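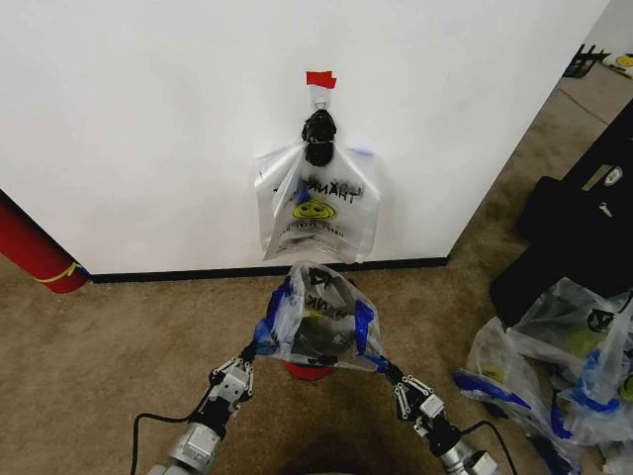

Skadik Asks for Proof Before Vundham Swaps Its Shopping Bags

January 5, 2022
By the Skadik Press Office

Print | E-mail

VUNDHAM - Shoppers' group Skadik today asked the town to hold off on its planned switch to "green" checkout bags until somebody shows that the new bags are any better than the old ones.

Under the plan, stores in Vundham would stop handing out thin plastic bags in February and sell a thicker bag made by Nudetti. Town staff say each one can be used 91 times. We asked where that number came from and were sent a sales brochure.

We have no love for litter. But a thicker bag takes more plastic to make, and it only pays off if people bring it back to the store. 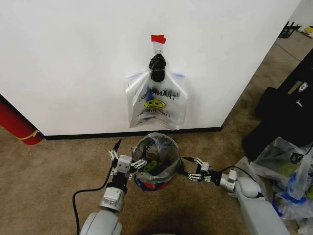 Plenty of thin bags already get a second life at home as trash liners or lunch sacks, and the plan gives them no credit for it. It also leans on a trial at one store, Siddiqui Market, where 1,000 of the new bags were sold. How many came back through the door? The report doesn't say.

Skadik wants a five-month trial with returns tracked at the register, and the results made public - good or bad. The town has set aside 3,000 dollars for posters. We'd like to see that money spent on finding out first.

Contact: Skadik Press Office, Vundham | © 2022 Skadik | Back to top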